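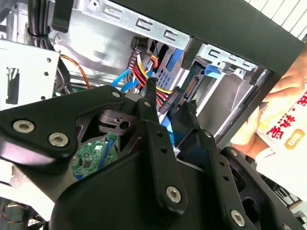

## Tips for teaching a robot arm to change a hard drive

I am writing down what we learned at the shared workshop in Wistdale while building our drive changing bench. We call the project Utero, a name from the first evening which has stayed. The work is simple to say: the arm pulls the plugs from a hard drive, takes the drive out of an old desktop computer, and puts another one in. For a person it is a small job. For an arm it took us from the winter until June, and many of the hours went to things I could have read on one page, if I had found such a page.

### Prepare the computer first

- Take the power cord out of the wall and press the start button once. Wait a little before any metal goes inside the case.
- Lay the tower on its side with the open side up. Standing upright it moves when the arm pushes, and a movement of 3 mm is enough to miss the rails.
- Tie away the cables you don't need. Thin wires are the worst. The fingers close on them together with the plug and then everything comes up at once.
- Practise with a dead drive. Ours came from a box at the Le Roux repair shop in Sadbridge, where they let us have 18 of them for the price of a cake.
- Vacuum the case. Dust on the rails makes the sled stick, and then you will look for the mistake in your program.

### Fingers

Long thin fingertips are better than wide ones for this job. Our first pair was wide, with rubber, very good for holding a cup, and it could not go between the cage and the plugs. If you make your own tips, leave the ends a little rounded. A sharp end scratches the circuit board.

Check the bolts at the finger joints each time before you start. I put a small line of paint across the bolt head and the metal beside it. When the two parts of the line don't meet any more, the bolt has turned. It costs one minute.

Set the closing force low and raise it in small steps. We began with a high force and broke the latch on a SATA plug at the first try. The plug still works, but it falls off if you look at it.

### Pulling the plugs

Pull the plug straight back, in the line of the connector. This is easy to write. The arm likes to make a small curve at the start of each movement, and a curve bends the pins. We cured it with a very slow first 10 mm and normal speed after that.

Never let the fingers take the cable itself. Take the body of the plug. If the tips can't reach the body, turn the whole case on the table instead of asking the wrist for a strange angle. We lost two evenings with strange angles.

Data plug first, then power. I don't know if the order is important for the drive, but the data plug is the smaller one and with the power plug still in place the drive sits more quietly.

### The sled

Many office computers keep the hard drive in a plastic frame which slides in the cage. Learn how yours opens before you write one line of program. Do it by hand with your eyes closed, ten times or so, and feel where it catches.

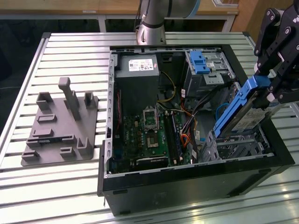
Going in, keep the sled at an angle until its lower end has found the openings, and only then bring it level. If you come level from the beginning, both corners must be right in the same moment and they never are. Yolandi Zulu showed me this with a kitchen drawer. I had been trying it level for a week.

When the sled has entered the rails, make the arm soft. Most controllers have some setting for this, with different names. A stiff arm will fight with the rails and bend them. A soft one lets the rails guide it.

Stop when the force rises, not when the position is reached. Cages are not all the same depth, even in two computers of the same model.

### The table

- A table with metal profiles and slots is worth the money. You can fix a stop against the case and find the same place again the next evening.
- Bolt the arm to the table and never to a board lying on the table.
- Print your small holders in a dull colour. Ours were shiny at first and the camera didn't like them.
- Look for reflections in the metal too. In the evening, when the lamps are on, our program saw edges which were not there. A piece of cloth over the bright part helped.

### Keep a notebook

We wrote down each try, good and bad, with the closing force and the speed. There are 573 lines in it now. When something goes wrong after a good week, go back to the last good line and read what you changed. Mostly for us it was a new fingertip, or somebody had moved the stop to clean under it.

Still to do: the screws of the side panel. At the moment we take them out by hand.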